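Flikport opens its new kitchen and tableware floor in Flurorska

Bowls, plates and worktops together under one roof from April 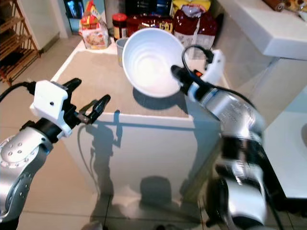
White ceramic bowl with a thick, rounded rim, over a white cabinet block with a beige top.

Flurorska, April – Flikport is delighted to open the doors of its new kitchen and tableware floor, a bright, open space where people can try out everyday crockery at the kind of worktop they might have at home. The floor takes up the whole upper level of the former Zerouali warehouse and holds 156 pieces of tableware alongside 9 kitchen set-ups, from a narrow galley to a family kitchen with room for a big table.

The idea came from our own customers. For years they have told us how hard it is to choose a bowl from a shelf, stacked up with a dozen others under shop lighting. They want to pick it up, put it down, look inside it and see how the colour sits against a worktop. Now they can! Every piece on the floor may be handled, and the cupboards and drawers are there to be opened.

The opening display is given over to white ceramics, and we are very pleased with how it looks. White sounds like the easy choice, but put a glazed bowl against a beige top and you start to notice things: the faint rings running down the inside wall, the smooth base, the way the glaze catches the light and the soft grey shadow underneath. A rounded rim is lovely to look at too, and gives a simple bowl a bit of weight without any pattern at all.

Alongside the ceramics, visitors will find the Weltine cabinet range in the full set of finishes. The white fronts are plain and smooth, and they can be matched with beige, slate or pale green tops. Our staff will happily swap sample tops over while you wait, so bring a plate or a mug from home if you would like to see it next to the real thing (plenty of people did during our preview evenings, and one family came with an entire dinner service wrapped in tea towels).

There is a corner for small kitchens as well. It shows how one cabinet block and a couple of shelves can hold the crockery for a household of four, with the bowls near the hob and the things that only come out at Christmas up at the top. We changed the layout several times before we were happy with it, and we expect to change it again once we hear what visitors think.

Preview evenings in March were fully booked, with 149 guests over the course of the month. Their comments have already led to two changes: lower shelves for the heavier serving dishes, and more seats by the windows.

For the opening, the first 400 visitors will receive a printed guide to choosing and looking after ceramics at home. It covers stacking, storing and washing up, along with a page on mixing new pieces with old ones. Further copies can be read at the welcome desk.

The kitchen and tableware floor is on the upper level at Flikport, Flurorska, and can be reached by lift or by the main stairs. Doors open at 10 am. Entry is free and there is no need to book.

Press visits before opening hours can be arranged through the Flikport press office, which can also supply sample cards for the Weltine range and a floor plan.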